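Home | Projects | Gallery | Join Us | Contact

Grocery Bench: Our Spring Project in Pictures

Posted in: Club Projects, Robot Arms

2 min read

Every year our club at Khosravi Hall picks one household chore and spends a whole semester trying to get robots to do it, and this time we went with groceries! I voted for folding towels and lost, but I've come around. We named the project Drerneck (long story, it started as a typo on the sign-up sheet) and our goal for open house is 100 logged runs with the plastic bag. Bags are awful, by the way. I love them. They never sit the same way twice and they fold over whatever you want to pick up.
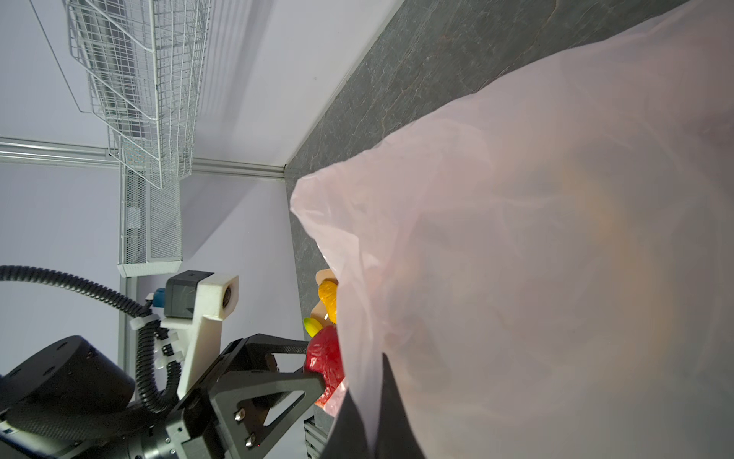
Wrist view: gripper on the left, a shiny red item, and a whole lot of pink bag.

I spend more time looking at the wrist view than anything else. When you're driving the arms from across the bench, you think you know where the fingers are, and then you check the wrist camera and you're a thumb's width off. The new people figure this out in their first ten minutes. My own notebook is up to page 53 and most of it is me writing "come in lower" in bigger and bigger letters.

The other half of the job is the fruit plate, and that one gets everybody crowding in to watch.
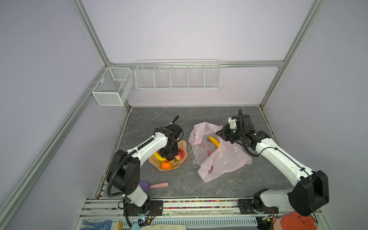

We run two arms together because a bag really wants one hand for the bag and one for the food, same as at home. Getting two drivers to agree on who goes first is its own sport — we've tried counting out loud, we've tried hand signals, and now we mostly just say "mine" like volleyball players. The strawberry is my favorite thing to practice on and the bananas are my least favorite, and yes, I will argue with anyone about that.

Next up is the Pruvorano meet in November, where we get a table and a twenty-minute slot. If you'd like to try driving before then, come by Room 321 after 4 p.m. and bring a snack, we run late!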